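When a Robot Squeezes Too Hard
Stollstead Learning Pages: Machines at Work

Robots can do many jobs that people find dull or tiring. They can lift, sort, carry and pack. Like all machines, they can also go wrong. These pages explain one fault that was found in a robot at Stollstead, what the fault did, and how the robot was made safe again.

What is a gripper?

A gripper is the part of a robot that holds things. It does the work that your fingers and thumb do. The robot in this story is called Roner. It has two arms, with a gripper at the end of each one. Roner was learning to put peeled potatoes into plastic bags and close them.

This may sound easy, but it is a hard job for a machine. A potato is firm and can be slippery. A plastic bag is thin and changes shape each time it is touched. The robot has to hold the bag with one gripper and use the other to move the potatoes. It must hold the bag firmly enough to keep it open, and gently enough not to tear it.

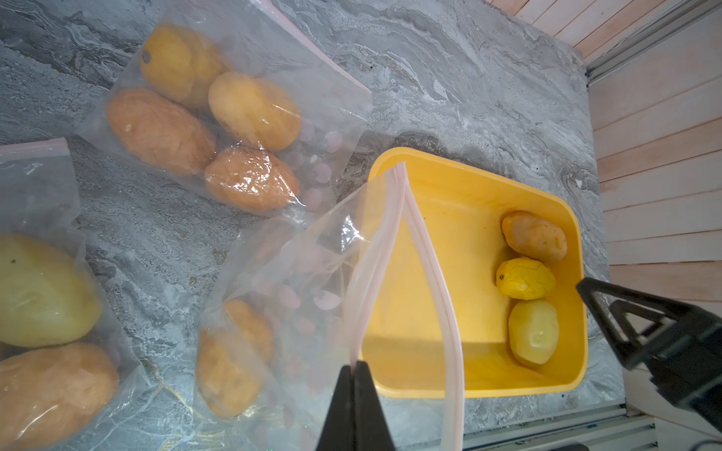 Policarpio asked why a robot cannot simply feel that it is squeezing too hard, as a person would. People have skin, and skin sends messages to the brain all the time. Surely, Policarpio said, a robot ought to have something of the same kind.

Roner does have something of the same kind. Inside each gripper is a small sensor. A sensor is a part that measures something and sends the answer to the robot's computer as a number. Roner's sensor measures how hard the gripper is pressing. On this sensor, the number for holding a bag is 111. The number for holding a potato is 600. If the number ever reaches 2000, the robot must stop at once.

What went wrong?

One day in June, Roner picked up a bag and tore it. It picked up a second bag and tore that one too. It then took hold of a potato and crushed it. The robot did not stop, although it was squeezing much harder than it should.

The staff pressed the red emergency button. This button cuts the power to the arms. Every robot at Stollstead has one, and all staff are taught where it is before they begin work.

What was the cause?

The engineers took the gripper apart. They found that a wire leading to the sensor had come loose. When the wire lost contact, the sensor sent the number 0. The computer took this to mean that the gripper was touching nothing, so it told the gripper to close more tightly. It was still waiting for the number to rise when the button was pressed.

You can try something like this at home. Put on a pair of thick gloves and pick up a soft piece of bread. Your fingers cannot feel the bread very well, and you may squash it.

How was it mended?

The wire was replaced and held in place with a clip. The engineers at Stoma, who write the instructions for Roner's computer, also added a new rule. If the gripper is closing and the number stays at 0 for too long, the robot must stop and show a warning light. A member of staff then checks the gripper before work starts again.

Staying safe near robots

Never put your hands near a robot that is switched on, even if it is standing still. It may be waiting for its next instruction. Stay behind the yellow line, and tell an adult if you hear a strange noise or see a warning light.

Words to remember

Gripper: the part of a robot that holds things.
Sensor: a part that measures something.
Fault: something in a machine that is not working as it should.
Emergency button: a button that stops a machine quickly.

Page last checked: 01/02/2021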